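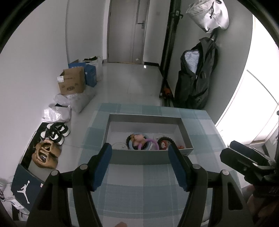

Toys in a gray metal tray on a cloth-covered surface, with shoes and bags along the wall beyond.

Toy tray

A toy tray is a shallow, open-topped container used to hold small playthings during use and to collect them afterward. It differs from a toy chest in having low walls and no attached lid, so that the contents can be seen and reached from a seated position. Trays are made of sheet metal, wood or molded plastic and are normally rectangular.

Contents

A household tray usually holds mixed items of similar size. Plush animals, rings, balls and small containers with lids are common. Soft items are placed toward the middle, where they keep hard pieces from sliding. Rings may be stacked, stood against a wall of the tray or looped over other toys. Textured rings, including those with a knobby surface like that of a tire, grip the base better than smooth ones.

Lidded containers are often stored open, with the lid laid flat in a corner. Verna Dunleavy, in the Stencombe handbook of home storage, recommends closing each container before it goes into the tray and treats a separate lid as an item in its own right.
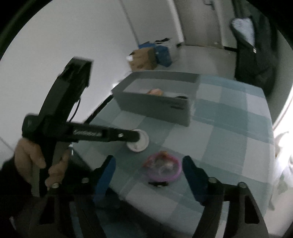
Small round container with a pink rim and clear lid, on a checkered tablecloth. A low-walled gray box stands on the same table.

Placement

The tray is set on a table or low bench. A cloth beneath it reduces noise and protects the surface from the metal edge. Checkered cloths in pale colors are widely used, although small pieces can be hard to find against a strong pattern. Space is left in front of the tray for sorting.

In homes where the play table faces the entry, the tray is kept apart from shoes and shopping bags. A mat for footwear and wall hooks for jackets and drawstring bags leave the table free.

Clearing

Two orders of clearing are in general use. In the first, large items are returned before small ones, which then fill the gaps. In the second, described by Arlo Tillman and known as the Halvorsen order, small items go in first and are placed along the walls. The second order takes longer but makes missing pieces easier to notice.

See also: Toy chest; Stacking ring; Nesting container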